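How to Plan a Town Hall Event for a Local Campaign

By Akinyi Kioko

A town hall is one of the cheapest ways to put a candidate in front of voters who haven't decided yet. The steps are the same for a school board race or a state house seat.

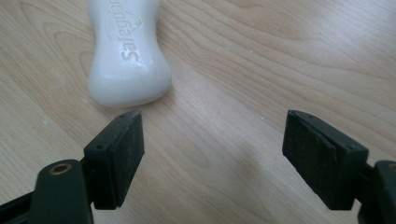
1. Pick the room before the date

Call the venues first and ask what they have open. Libraries, union halls and school cafeterias usually cost little or nothing, but many have rules about political events, so get permission in writing. In the Ondbridge council race we booked a room for 140 and filled less than half of it. A smaller room would have looked better and sounded better.

Check parking, the ramp, the restrooms and the nearest bus stop. Go in person, at the same time of day as the event.

2. Set the date

Weeknights at 7 work for most people. Look at the school calendar, high school sports and the city council schedule. Avoid July if you can. Half your list will be out of town.

3. Write the run of show

Keep it to one page. Ours looks like this:

6:15 Doors open, sign-in table staffed
7:00 Welcome from the moderator
7:05 Candidate speaks for 8 minutes
7:13 Questions from the floor
8:05 Closing remarks and the ask
8:15 Candidate stays to shake hands

Give a copy to the candidate, the moderator, whoever runs the sound and whoever is at the door. The moderator should be someone the room knows and who is comfortable cutting a person off politely.

4. Build the turnout list

Start with people who have already given money or time. Then add undecided voters within a short drive. Email goes out two weeks ahead, phone calls the week before, and a text on the morning of the event. Expect a good share of the people who say yes to stay home. Call more people than you have chairs.

If you use Skolport or another sign-up tool, export the list the night before and print it. The Wi-Fi in public buildings is often bad.

5. Prepare the candidate

Write out the 24 questions you are most likely to get and practice them out loud. Include the ones the candidate hates. Answers should run under two minutes. If the candidate doesn't know something, the answer is "I'll find out and get back to you," and a staffer writes down the name and number.

6. Collect names at the door

Paper cards still work best. Ask for name, address, phone, email and one issue. Put out more pens than you think you need.

7. Follow up

Enter the cards within 24 hours. Send a thank-you the next day with one request in it: a yard sign, a shift or a donation. Anyone who was promised an answer gets a phone call from the candidate that week.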